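Can a two-gripper setup fold clothes and make a bed yet?

Posted in Home automation

I look after linen and laundry for 18 furnished rooms. Graltero has offered us a trial of a two-arm unit and says it will fold garments on the bed and then change the sheets. Has anyone seen this done at working speed? The folding task is of this kind, a dark blue item on a green sheet with a gripper at each side:
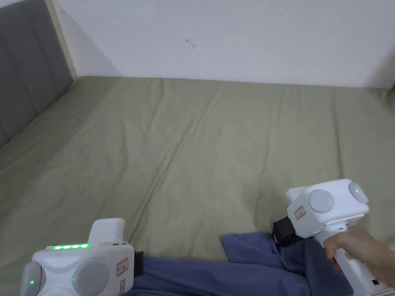
Replies

Abundio Maldonado

Folding, within limits. Sheets, no.

A garment laid flat is manageable with parallel fingers, provided the fabric contrasts with what is under it. Navy on olive is fair. Creases in the sheet are a common cause of bad grasps, as the software can take a ridge for a hem.

We ran a Sterkon pair for 2 months. It needed 6 minutes per shirt – slower than any of our staff – and stopped whenever a sleeve was trapped underneath.

For bed-making, look at the mattress from the gripper's side:

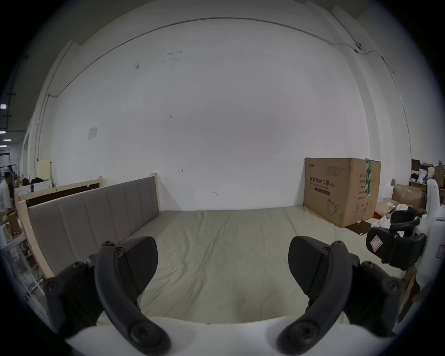
Bare mattress on the floor, headboard at left, seen between the gripper fingers.

A fitted sheet has to go under the corners. With the mattress on the floor and its far edge against a wall, there is little room for fingers that wide. Ask Graltero for an uncut run on your own beds.

kestrel_b

Arriaga does one for towels only. No idea about beds.

linen_room

Wait a year. Our Vernex demo was all towels as well.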